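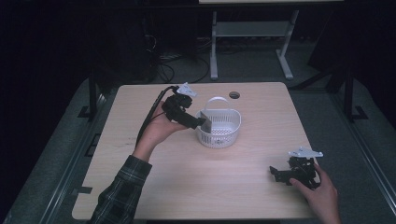
White plastic basket on a wooden table, with a hand-held gripper reaching over the rim.

Gerkorau Flood Notices -- read me first

Hi! I put this collection together because I kept losing track of who had announced what after the October floods in the Gerkorau valley, and at some point my bookmarks folder became a spreadsheet, and the spreadsheet became this. It holds 101 public notices put out by towns, relief groups and road crews while the river was up and in the weeks after.

What's in it

One row per notice. Each row has the full text, the town it came from, the time of day it was posted (if the notice gave one), and a label I picked by hand: shelter, water, roads, donations, missing persons or other. "Other" is bigger than I'd like. Sivholm alone accounts for 35 of the rows, mostly road closures -- they posted a fresh one every time a barrier moved, bless them.

The files are notices.csv, towns.csv and a folder called originals with the plain text exactly as I copied it, typos and all. If the csv and the originals disagree, trust the originals and please tell me.

Where it came from

Town websites, mostly, plus paper sheets pinned up outside the Foley school gym when it was a shelter. Wellington Coutinho typed up the paper ones over a couple of long evenings and also caught a whole batch I had filed under the wrong town (thank you, Wellington!). Almost 30 of the notices were not in English. I kept the original wording and added my own translation in a second column, so blame me if it sounds stiff.

Things to watch out for

Casualty and missing-person numbers changed a lot in the first days. I did not fix the early ones. If a notice said one thing at 6 a.m. and another said something else by supper, both are in there, and you should not add them together. I mean it, I did that myself in version 1 and got a total that was way off.

Names and phone numbers of private people are taken out and replaced with NAME and PHONE. Officials speaking for their office are left in. If you spot something I missed, write to me and I'll pull the row the same day.

Tateck, up at the top of the valley, is thin. Their power was out and most of what they announced was read over a loudspeaker, so all I have is what somebody wrote down later. Please don't read that gap as a quiet week up there.

Changes in version 2

Redid the labels from scratch, split "supplies" into water and donations, fixed the accents that came out as question marks, and dropped duplicates where a town had posted the same text on two pages.

Using it

Go ahead and use it for teaching, reporting or your own research, and say where you got it. I'd rather it wasn't used for selling people insurance, but I can't really stop you. Corrections are very welcome -- open an issue with the row number and a line about what's wrong. I usually get to them in the evening.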